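생수 맛 구별 실험, 회의적인 참가자를 찾습니다

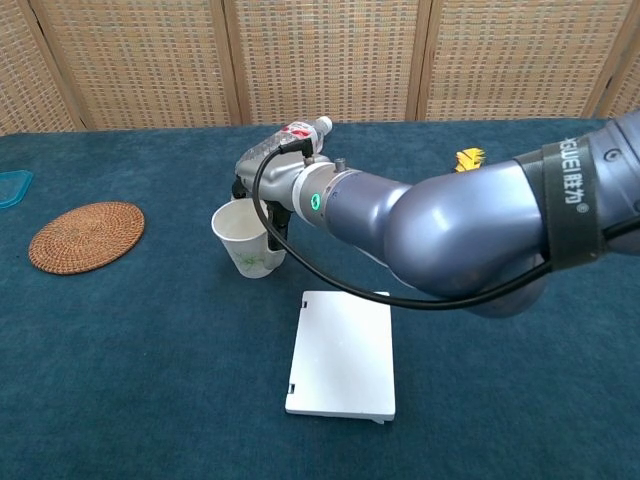
청록색 천을 깐 테이블과 투명한 플라스틱 물병

비싼 물은 정말 맛이 다를까요? 저희 플라노리 시음 모임은 솔직히 잘 모르겠습니다. 병값이 세 배면 맛도 세 배라는 분들을 여럿 만났는데, 상표를 가리고 마셔 보라고 하면 대개 말끝을 흐리시더군요. 그래서 직접 해 보기로 했습니다.

참가자 70명을 모집합니다. 한 분이 상표를 가린 물 12잔을 마시고 점수를 적습니다. 그중에는 수돗물도 있습니다. 몇 번째 잔인지는 진행자도 모릅니다. 소요 시간은 쉬는 시간을 포함해 두 시간입니다.

장소: 플랜버그 회관 2층
일시: 2021년 12월 4일 오후 2시
대상: 만 19세 이상. 물맛을 안다고 자부하는 분, 전혀 안 믿는 분 모두 가능
제외: 생수 업체 및 정수기 업체 종사자, 당일 감기 증상이 있는 분

사례비는 없습니다. 교통비도 못 드립니다. '물 소믈리에' 수료증 같은 것도 발급하지 않으니 그런 걸 기대하셨다면 다른 행사를 알아보시기 바랍니다. 개인별 점수는 본인에게만 알려 드리고, 전체 결과는 차이가 나오든 안 나오든 그대로 공개합니다.

시작 한 시간 전부터 커피, 껌, 담배는 삼가 주세요. 신청은 회관 1층 안내대에서 받습니다. 담당 아라바 본수, 판텔리스 파나기오투.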